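**Stundex** – a tabletop placing game for two sides, played with one cup and one small ball on a dark table. Sometimes filed under cup-and-ball games, wrongly, as there's no string and no catching. Closest relative is probably Bunnag, which uses a bowl and allows rolling.

## Name

Origin unclear. Older rule sheets spell it "Stundeks" and one has it as two words. Players in Kaltwood just say "cup." The word doesn't mean anything in any language anyone has checked properly.

## Equipment

- Cup. Clear plastic, drinking size, no handle. Stands mouth up, open. Printed cups not allowed in club play.
- Ball. Small, soft or hard, one bright color. Pink is the usual choice, orange and yellow turn up. A slightly egg-shaped piece is permitted and some prefer it (stays put better on a flat top).
- Table. Matte, dark, as plain as possible. Gloss tops throw reflections and make the cup hard to judge.
- Backing cloth. Black fabric, hung behind the table or all the way around. Folds and creases are fine, shine isn't.

A set packs into a shoebox apart from the table and cloth. The Titel rule sheet adds a spare ball, which is sensible given how often they end up on the floor.
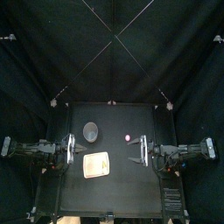
## Play

Cup goes down first, anywhere at least a hand's width from the edge. Ball second, clear of the cup. The two sides face each other across the table. One side may steady the cup while the other moves the ball, or one side does both – the sheet calls these "paired" and "single" turns. A turn ends when the ball is at rest, in the cup or out of it.

Scoring is short:

| Result | Points |
|---|---|
| Ball in cup, cup upright and unmoved | 2 |
| Ball in cup, cup shifted but upright | 1 |
| Ball on table | 0 |
| Cup tipped over | turn lost, other side sets the cup |

First to 20 in the short form. Long form has no target, it runs a fixed number of turns and the totals are compared. The longest recorded total is 1,102, from a paired match in Kaltwood that went on into the early hours. Second on the list is 725. Niether sheet gives the number of turns so the two can't really be compared.

Dropping the ball from height is legal and mostly a bad idea. It bounces out, or knocks a light cup over. Low release over the rim is standard. Tilting the cup to scoop is legal in paired turns only, and only if the base keeps contact with the table. 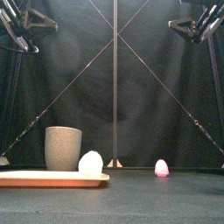
**Does the table have to be square?**

Square is customary, but the rules only ask for a flat top with the same reach from both sides. Round tables are played on. Long narrow ones less so, becuase the end positions are too far off.

## Color and visibility

Subject of more argument than the rest of the rules put together. A clear cup on black goes grayish seen from overhead and the rim is the only part easy to pick out. From the side it's the walls that show. Some players want a colored band around the rim. The Titel sheet says no band. Club play follows Titel, home play does what it likes.

Lighting isn't regulated. Even light from overhead is usual, a single side lamp puts a long shadow off the ball and people misjudge where it sits.

## Variants

- *Kaltwood single* – one side only, against the clock.
- *Far cup* – cup set first, ball always placed on the opposite half.
- *Blank start* – ball goes down first, cup second. Reverses the usual advantage. Little played.
- *Four hundred* – long form, 400 turns split over several sittings. Cup and ball may not be swapped partway.

The egg-shaped piece is barred from far cup under most local rules. No reason given on the sheets. 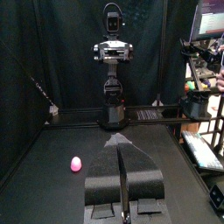
Ülle Raudsepp disputes the ban: "An egg is harder to pick up end-on and easier side-on, so it evens out. I've played far cup with both and my totals were the same. Take it off the list."

Current sheet still has it, last revised in March.

## See also

- Bunnag
- Cup-and-ball games (string)
- Tabletop games, two-sided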